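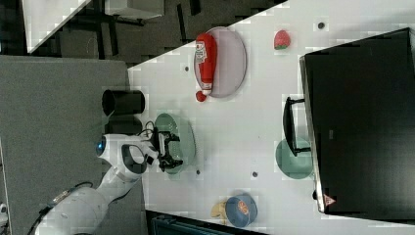

Plusdale Publishes Free Good-Practice Guide for Robot Arms at the Table

PLUSDALE, 15 Jun 2022 – Small labs, colleges and workshops that use robot arms to handle everyday objects now have a shared set of working rules to lean on. The Plusdale Tabletop Handling Guide is out today, free to download, and it covers everything from how to mark out a table to what to write down when a gripper drops a cup.

The guide was put together by Plusdale with two partners, the robotics training group Lulen and the test lab Amadi. Work began in February of last year, after the three groups compared their own house rules and found that they agreed on very little. One let people reach across the table while an arm was paused. Another required a full stop and a key. All three had a different idea of what "paused" meant!

"We were so happy when people started sending us their own rule sheets," said Hacer Oral, who led the writing. "Some were one line taped to a wall, some ran to dozens of pages, and there were good ideas in all of them. This guide is really theirs. We sorted it, tested it and argued over the wording, and I enjoyed every bit of it, even the arguing."

In all, the team received 431 comments on the first draft. Many came from people who work with one arm and one table and have never had a safety office down the hall.

The guide has 3 parts. Part one deals with the space: where people stand, how far the arm can swing past the table edge, where cables run, and who can get to the stop button without leaning over anything. It asks teams to draw the arm's full reach before the first run and to draw it again whenever the base is moved, even by an inch or two. Appliances and other large items on the table count as part of the workspace, so their handles, lids and warning labels must be listed on the setup sheet.

Part two is about the objects. Plates, bowls, cups, bottles and toy food are common in handling work, and they behave very differently in a gripper. The guide sets out how to record weight, surface and starting position, and it asks that grip force be set for the most fragile thing within reach. It also calls for a "messy start" in at least part of every test, with items tipped over, overlapping or tucked partly under one another. Neat rows are easy to score, but kitchens don't look like that.

"I love the messy start rule," said Olanrewaju Etim, test lead at Amadi. "We ran 1,225 trials while we were checking the guide, and the tilted plates and the bottles on their sides taught us more than anything else did. You learn so much about where your arm slows down, where it shouldn't have tried at all, and what your notes are missing."

Part three covers people and records. Each session has one named operator, and anyone else in the room can call a stop. Failed grasps are logged in the same detail as good ones. Status lights should be explained on a card at the table, in plain words, as colors mean different things on different arms. A visitor should be able to read the card and know when to keep their hands back.

Fereshteh Babaei of Lulen has already built the guide into the group's beginner course. "Students ask great questions when they have a rule in front of them to pick apart," she said. "One of them rewrote our whole checklist for moving the arm back to its rest position, and her version is the one we printed."

The guide does not replace national law, published safety standards or the instructions that come with an arm. A risk assessment is still needed for every setup, and page one says so in large type.

A first print run of 2,000 copies will go to training centers and public workshops that ask for one. Blank setup sheets, object lists and stop cards come with the download, and teams are welcome to change them to suit their own tables. Plusdale is also collecting notes for a second edition, with a new section on two arms sharing one surface. Short notes are fine, and photos of marked-up checklists are very welcome.

Requests for printed copies should go to Hanna Nowakowski in the Plusdale publications office. Media questions and interview requests are handled by Hülya Dağdelen, press contact for the guide.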